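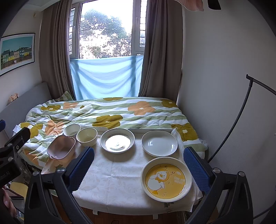
Fig. 3. Mesa pequeña con mantel blanco y vajilla, delante de una cama.

3. Colocación y primera puesta en marcha del convector Erach 2000

El folleto que viene en la caja dedica media página a la colocación y dos a las virtudes del modo Eco. Hemos invertido las proporciones. La unidad que usamos para redactar la guía se compró en Holloway al precio de tienda, y Rellbridge, que la distribuye, no ha revisado el texto.

3.1. Antes de enchufar

1. Retire el precinto de la rejilla superior. Hay un segundo precinto, transparente, en la rejilla trasera, que el folleto no menciona.
2. Atornille las patas con el aparato tumbado sobre una manta. Los tornillos cortos van delante. Si los pone al revés entran igual, pero el convector cojea.
3. Localice la toma de pared. El consumo es de hasta 2000 W, así que nada de regletas, alargadores enrollados ni temporizadores de enchufe baratos.
4. Compruebe que en la misma línea no van a funcionar a la vez el hervidor, la plancha o el horno. En pisos antiguos el dormitorio y la cocina comparten a veces circuito, diga lo que diga la etiqueta del cuadro.

Precaución: si la clavija entra floja o la toma está amarillenta, no siga. Llame a un electricista.

3.2. Elegir el sitio

La caja promete «calor uniforme en cualquier rincón». Un convector calienta aire y el aire sube. En una habitación pequeña el resultado es aceptable; en un salón con pasillo abierto, lo dudamos mucho.

1. Deje un metro libre por delante y medio metro a cada lado. Mida con cinta, no a ojo.
2. Cuente como obstáculo todo lo que cuelga: colchas, faldones, cortinas, manteles. La distancia se toma hasta el borde de la tela, y en el caso de la cama hasta donde llega la colcha cuando está deshecha.
3. No lo coloque justo debajo de un enchufe, aunque el cable sea corto y resulte cómodo.
4. Pase el cable pegado al rodapié. Por debajo de la alfombra, nunca.

La recomendación clásica es ponerlo bajo la ventana, para cortar el aire frío que baja del cristal. Tiene su lógica, y el folleto la repite como si todos los dormitorios tuvieran ese hueco libre. En muchos no lo hay.
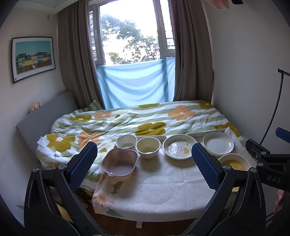
Con la cama arrimada a la ventana, el convector tiene que ir en otra pared. Perderá algo de eficacia y no hay ajuste que lo remedie. Antes de comprar un segundo aparato, como sugiere el catálogo de Sestanberg para estos casos, revise el burlete. Una tira de espuma cuesta poco y hace más que cualquier programa «inteligente».

Nota: los almohadones y peluches cuentan como tejido. Lo que pueda caer rodando de la cama debe quedar lejos de la rejilla.

3.3. Primer encendido

1. Abra la ventana. Los primeros minutos huele a quemado por los restos de fabricación. El folleto habla de «un leve aroma»; el nuestro tardó una tarde en irse.
2. Ponga el termostato al mínimo y pulse el interruptor lateral. Debe encenderse el piloto naranja.
3. Gire el termostato al máximo y espere media hora sin salir de la habitación.
4. Toque la clavija. Tibia es normal. Si quema, apague y vuelva al apartado 3.1.
5. Baje el mando poco a poco hasta oír un clic. Ese punto corresponde a la temperatura que hay ahora en el cuarto. Los números del dial no son grados, y no hemos conseguido averiguar qué son.

3.4. El modo Eco y el temporizador

El modo Eco limita la potencia. Gasta menos por hora y tarda más en calentar, de modo que el ahorro anunciado depende de con qué se compare. Wanda Abernathy, que lo probó durante todo diciembre con un medidor de consumo, anotó diferencias tan pequeñas que no se atreve a atribuirlas al modo. Úselo si le molesta el ruido de las dilataciones, que ahí sí se nota.

El temporizador apaga el aparato a las seis horas como máximo. Tras un corte de luz pierde la programación y, según el folleto, «reanuda el funcionamiento seguro». En nuestra unidad lo que hace es volver a encenderse a plena potencia.

Precaución: desenchúfelo al salir de casa. El interruptor lateral no corta la corriente del todo y el piloto apagado no demuestra nada.

Si el convector se apaga solo y el piloto parpadea, ha saltado la protección térmica. Desenchufe, deje enfriar una hora, limpie la rejilla trasera con un cepillo seco y repita el punto 2 del apartado 3.3. Para los demás códigos de parpadeo, véase la sección 6.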